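Berville open lab, October

Typing this up on the train before I forget the lot. Notes are in a mess, sorry.

Went to the open afternoon at the Brophy works in Berville. Two of us from Burnodness went, on the early train, then a bus that drops you at the wrong end of the industrial estate. Walk from there. No signs until you are practically in the yard. If you go to the next one, aim for the tall brick chimney and ignore your phone.

Doors at 2. Tea in paper cups, name stickers, a talk in the canteen that was mostly slides. The main point of the talk: their project, Catness, is about teaching robots everyday handling by having a person do the job first. Either you take hold of the arm and push it through the motion yourself, or you drive it from a distance with a pair of handles and the robot copies. Everything gets recorded. Then a lot of recordings go in together and the machine has a go on its own. They want 1,000 good demonstrations before they try the learning side properly on any new task. They were nowhere near that on the one they were keenest to talk about, and said so, which I liked.

Then split into groups of 5 and taken round. Ours started with the by-hand bench. Small arm, light enough to move with one hand once they let the motors go slack. Everybody had a turn. Job was to pick up a peg and drop it in a cup. Sounds like nothing. My first try was awful, I went in far too low and knocked the cup over, and the recording was binned. Second try kept! The trick is to go slower than feels natural and not stop dead halfway to think, as the pause gets recorded too and you end up with a robot that hesitates in the same place. They call it "your stutter". My friend had a big stutter.

Upstairs after that for the remote driving. Warmer up there, carpet, soft chairs, more like a waiting room than a workshop. Much bigger kit, proper hands with jointed fingers, sleeves over the arms. The operator works from a desk and can't simply lean over for a better look, so the whole thing is done from the screens. One screen shows the view from down by the wrist.

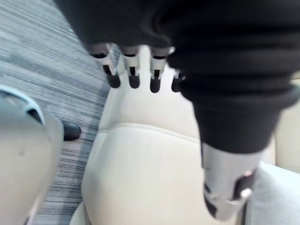
How long does it take to get good at driving one? A fortnight of short sessions before they keep most of what you record, according to the operator we asked, and you get worse again if you take a long break.

She let people sit in for a minute each. I wasn't expecting how tiring it is — your arms aren't carrying anything much but you hold your shoulders up round your ears the whole time. Fingers are the hard part. You close your own hand and there is a little lag, so you close more, and then it's too much. She told us to move, wait, look, then move again. Also to keep the hand well above things until you are sure where you are. Depth is very hard to judge off a flat screen and padded surfaces are the worst for it, no hard edge to go by.

Asked about the sleeves. Mainly to keep fluff and fingers out of the joints, she said. They wash them.

What they do with a bad recording: mark it, don't delete it. Some get used later to show what a slip looks like. Only the really hopeless ones go, like mine with the cup. Every recording gets a short note typed in at the end, what was tried and whether it came off, and they are strict about that becuase sorting them out a month later is misery.

Things I didn't get to: the charging room (queue), and the second talk, which was about grip sensors and clashed with our slot upstairs. Someone said it was the better of the 2. Typical.

Grumbles. Too many people on the stairs. Talk overran so the last group got a very rushed turn at the by-hand bench. Nothing written to take away, not even a sheet, I'd have liked the names of the parts. And the question time was taken over by a man who wanted to know about lawnmowers.

Good bits. They let you touch things. They tell you what doesn't work. The operators did most of the talking upstairs and they know far more about it than the slides did, you could ask them anything — I asked whether left handed people find it easier or harder and got a proper answer (no difference, but they swap the pedals round).

For our own club: I think the by-hand way is doable on the small arm we have in the cupboard, if the motors will go slack without the whole thing flopping over. Need to check that. Remote driving is out of our reach for now, too many screens, too much cable. But the typed note after each go costs nothing and we should start doing it at the next meeting, whatever we are working on.

Train's coming into Burnodness. Will add the bus times later if I can find the peice of paper.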